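Drillora docs / Planning / Tutorials

Tuning grasp candidates for heaped laundry

Applies to the Drerik planner with the Pindwood perception node. You need a calibrated head camera, a working arm driver and a parallel gripper profile already loaded. If the arm can't yet reach a commanded pose in free space, do the Declercq calibration tutorial first.

A heap of clothes has no useful object boundaries. The segmentation model returns one mask for the lot, or a dozen that change from one cycle to the next. The method on this page ignores garment identity and picks a point on the surface of the heap.

1. Restrict the region of interest

Draw the polygon in the base frame, on the floor plane, and leave the washer outside it. Set roi_frame to base. A polygon drawn in the camera frame will drift every time the head moves.

2. Filter the depth cloud

Glossy panels and perforated steel both return bad depth. Set min_confidence to 40 and leave temporal averaging at 3 frames. Higher averaging smears the arm into the cloud while it is moving.

3. Mask the arm and its cables

The self-filter removes links listed in the robot description. It does not know about external cabling. Add a padded capsule along the cable run, then check the overlay at full elbow flexion, where the loop stands furthest from the links.

4. Mark exclusions

Cables lying in the laundry score well as grasp candidates: they are thin, raised and high in contrast. Turn on the thin_structure class and set its action to reject. The default action, penalise, still lets a cable win when the rest of the heap is flat.

5. Score and approach

Candidates are ranked by local height, then by wrist clearance. Near a wall, raise clearance_weight to 2. Limit the approach to a cone above the surface normal and let the planner choose roll.

Keep contact force checking on. With white fabric, the depth edge is often soft and the fingertip reaches cloth before the planned contact point.

6. Check against the camera

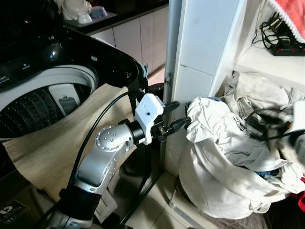

Page last changed: March

With the lower finger pressed into the white clothes, compare the live view with the planner overlay. The fingertip marker should sit on the real fingertip. If it is off to one side, redo the hand-eye step before touching any weights.

The towel over the washer rim must show as an obstacle, along with the pillar. Neither should carry candidate markers. If the towel does, the polygon in step 1 is too wide.

Save the profile:

drerik profile save heap_floor

Known issue: candidate index 79 and above is dropped silently by the overlay. The planner still uses it. Read the full list from the log.

Next: Placing fabric into a top-loading drum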